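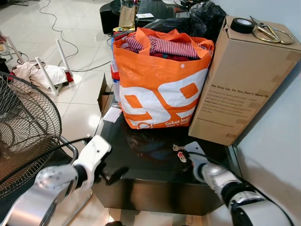 About Cistel

Hello! I'm Defne Özkan and I run Cistel, a mending and alterations workshop in Dundthorpe. We take up trousers, let out waistbands, replace zips, darn jumpers, reline coats and, if you're very nice to us in April, squeeze in a wedding dress. We also teach evening classes, which I'll come to.

I've been told an about page should be short. I've had three goes at a short one and every time somebody has rung up to ask me something I'd left out, so you're getting the long one.

How it started

I learned to sew from my grandmother, mostly because she wanted company while she did it. She took in work from a dry cleaner's and I sat under the table sorting buttons. By the time I was twelve I could do a decent invisible hem, and by the time I was sixteen I wanted nothing to do with any of it and went off to work in a building society.

I lasted nine years (the pension was lovely). All that time I was doing colleagues' hems in my lunch break for a fiver and a sandwich, and at some point the hems were the bit of the day I looked forward to. When the old Wasilewska shop on Tanner Row came up for rent I went to have a nosy and came out having shaken hands on it. My mum didn't speak to me for a week, then turned up with a kettle and a box of pins.

Wasilewska's had been a dressmaker's years ago and the name is still there in gold on the glass over the door. I never took it down. People still call us Wasilewska's and we answer to it, so if your neighbour tells you to go there, she means us. The deep shelves at the back are from those days too, and so is the cutting table, which was built in the room and can't leave it unless somebody saws it in half.

Cistel isn't a word, by the way. I wanted something short enough to fit on a sew-in label, and I liked the sound.

Who you'll meet

There are 4 of us.

I do most of the fittings and all the worrying. Tailored jackets are my favourite job, especially a good old one where somebody before me has left plenty of cloth in the seams. You open it up and there's two inches waiting for you like a present.

Wanpen Saithong does bridal and evening wear, and anything with beads on. She trained properly, unlike me, and she has a way of pinning a bodice that I've watched dozens of times and still can't copy. If she tells you to bring the shoes, please bring the shoes. A floor-length hem pinned over bare feet is a waste of your afternoon and hers.

Roy Haslam is our knitwear man. He was an upholsterer for most of his working life, took up darning after he retired, and got so good at it that he stopped being retired. Moth holes, elbows, cuffs, the neck of that cardigan you've had since college — all Roy. He likes to be given a choice, so tell him whether you'd like the mend to show or not. He'll do you a lovely quiet one in matching wool, or a mustard-coloured one on a navy sleeve that you'll want to show people on the bus.

Alfie Kettle is our apprentice. He came for work experience from school, went home, and asked if he could come back. He's in his second year with us and does zips faster than I do, which I've said to his face exactly once. He also answers the phone, and I'd like it known that his phone manner is much better than mine.

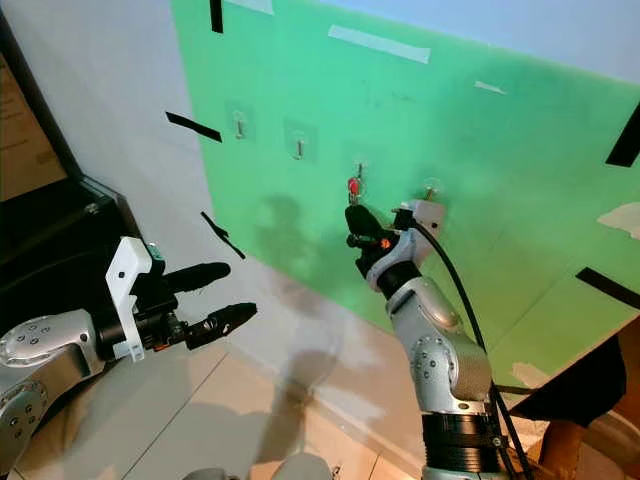

What we do and what we don't

The bulk of it is ordinary clothes for ordinary reasons. You've changed shape, or the trousers were made for someone with legs up to their ears, or you caught your pocket on a door handle. School uniform takes over in the summer holidays and there's a mad fortnight at the end of it when the whole shop is pleated skirts and blazer sleeves. If you can come in July, come in July! I will be so pleased to see you.

We mend things that cost less than the mending, too. People get embarrassed about it and start explaining at the counter. You don't have to. If it's your dad's work shirt or a T-shirt from a gig, I don't need to know what it would fetch second-hand.

We don't do leather beyond a jacket lining or a zip, and we don't do shoes, tents or horse rugs. For leather I send people to Declan Naylor at the saddlery behind the station, who has the right needles and far more patience than he lets on. He sends me his customers' riding jackets in return. We tried to work out once which of us had the better end of the deal and gave up.

We don't do dry cleaning either. Please wash things before you bring them in, or have them cleaned if they can't be washed. I'm not fussy about ironing.

Bringing things in

You can just walk in with most jobs. For fittings it's best to book, as there's one changing room and it's not a big one. Weddings and anything with more than two bridesmaids need a good long chat first, and Wanpen likes to see the dresses well before the invitations go out.

When you drop off, we pin what needs pinning, write it all on a card, and give you the other half of the card. Keep it somewhere safe, though I'll admit we've handed plenty back to people who'd lost theirs and could describe a coat. If you've got a whole pile, bring the pile. A lot of our customers save up a season's worth and do it all in one go, and we'd rather have it that way, as Alfie can run all the black thread jobs together and then all the navy.

Standard jobs are usually back with you within 5 working days. Coats take longer and Roy's darning takes as long as Roy's darning takes.

Prices are on the board by the till and I'll always tell you the cost before we start. If we open something up and find it's worse than it looked, you get a ring before anyone carries on. Once or twice a year I have to tell someone that a thing is past saving. I hate it, and I'll usually offer to make it into something else, so there are a fair few cushions in Dundthorpe with a shirt placket down the front.

The machines

People ask, so. We've got two industrial straight-stitch machines, an overlocker, a blind hemmer, and an elderly Jovus that I bought from a school that was closing its textiles room. The Jovus is the one I'd save in a fire. It weighs as much as a small pony, it only goes forwards, and it'll stitch through four layers of denim without changing its tune. Roy oils it. I'm not allowed to, following an incident with a christening gown that we've all agreed to put behind us.
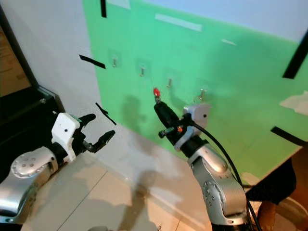

Evening classes

The classes began by accident. A customer asked if she could watch me put a zip in so she could do her own next time, and then she brought her sister, and then the sister brought two people from her choir. Now we run three courses through the year and I enjoy them more than I can tell you.

Mending from Scratch is for complete beginners. You'll learn to thread a needle without swearing, sew on a button so it stays on, take up a hem by hand and patch a hole. No machine needed. We've had people come who hadn't held a needle since primary school and people who'd never held one at all, and they end up sitting together and borrowing each other's scissors.

Know Your Machine is the one where you bring your own. So many people have one in a cupboard that came from an aunt and has never behaved. Nine times out of ten it needs a new needle and a clean. We spend the first evening just on threading and tension, then you make a drawstring bag, then a cushion cover with a zip, and by the end you can shorten your own curtains.

Darning with Roy is exactly what it sounds like. It fills up quickest and there's a waiting list. Bring a jumper with a hole in it, or two jumpers if you work fast. Roy supplies the wool and the opinions.

Classes run from 7 in the evening with a tea break in the middle. There are biscuits. The room's upstairs, I'm afraid, and there's no lift, so if stairs are a problem let me know and we'll run your session in the shop with the cutting table cleared. We've done it plenty of times and it's rather cosy.

Things we keep

We save nearly everything. Offcuts over the size of a hand go in the drawers for patching, smaller bits go to the playgroup for sticking onto paper, and the zips we take out get tested and put by. I've got 300 odd buttons in the window in jars, sorted by colour, and if you've lost one from a set you're welcome to come in and rummage. Buttons are free if you sew them on yourself. If we sew them on there's a small charge and you get a bit of chat with it.

We also buy old haberdashery. If you're clearing a house and there's a sewing box, please don't bin it before I've had a look! I once came home from a clearance with 200 reels of silk thread in colours you can't get any more, and Wanpen had to sit down.

Finding us

We're on Tanner Row, between the bakery and the key cutter, with the gold Wasilewska lettering over the door. There's no parking right outside but you can stop in the loading bay for a few minutes if you've got an armful of curtains. The bus stops at the top of the hill.

Dogs are welcome in the shop. Prams fit through the door if you take it at an angle. If the lights are on and the door's locked we're in the middle of a bridal fitting, so give us a knock and one of us will come and take your bag off you.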